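Trellwood Shared Table: Progress Report to the Hofstetter Fund, April
Prepared by Unnur Bjarnason for Elfriede Schwaiger
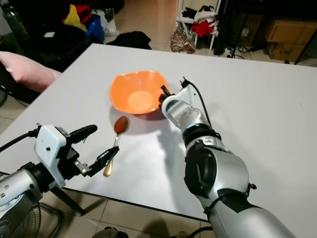
Where the tableware stands

You asked for a plain account of the bowl and spoon work, so I will start with the part I am least sure of. The orange bowls with the wavy rim were chosen before I took over the project. The argument for them was that a bright bowl on a white table is easy to find for people with poor eyesight. I accept that as far as it goes. I have seen no evidence that it makes a meal go better, and the supplier's leaflet from Tudport doesn't offer any.

The flared rim is a separate matter. It gives people something to take hold of, and several diners at the Skosbridge lunches said they liked it. Several others said the squarish shape annoyed them when they tried to get the last of the soup out. Both groups were small and both had just been given a free lunch, so I would not lean on either.

Spoons

The spoons with the gold-toned handle and the reddish-brown bowl are the item I would drop if it were up to me. They look good next to the orange. The long handle suits some people and the wider tip is easy to feel for. My worry is the colored coating. We have no wear results worth passing on, and I don't want to buy more until we do. The claim in the original proposal that diners "eat with more confidence" using a matched set should come out of anything the fund publishes. I can't find where it came from.

Money

Spending to date is $3,420, of which $483 went on spoons. The rest covers bowls, table rental and the lunches themselves. Nothing has gone over its line, though the lunch line was set generously and I would not call that good management.

Lunches held

We have held 12 of the 18 lunches planned. The remaining six can go ahead at Skosbridge on the current booking, starting at noon as before. Attendance has been steady. I suspect the food deserves more of the credit than the tableware, and the feedback cards bear this out: the comments on the soup are long and the comments on the bowls are mostly one word.

What I would like to change

The cards ask "Did you enjoy using the new bowl?" That is a question with one polite answer. I have drafted a version asking people to pick which bowl they would take home, with a plain white one offered alongside. If the white one wins, we should say so in the final report.

I would also like to run two lunches on a dark tablecloth. All of our comments on how well the orange shows up come from white tables, and most people don't eat at one.

Decisions needed from you

Approval for the new card wording before the next lunch.
A yes or no on holding the second spoon order. My recommendation is to hold it.
Whether the fund still expects a recommendation on the full set, or would accept one on the bowls alone. At present I could defend the second, with reservations, and not the first.

U. Bjarnason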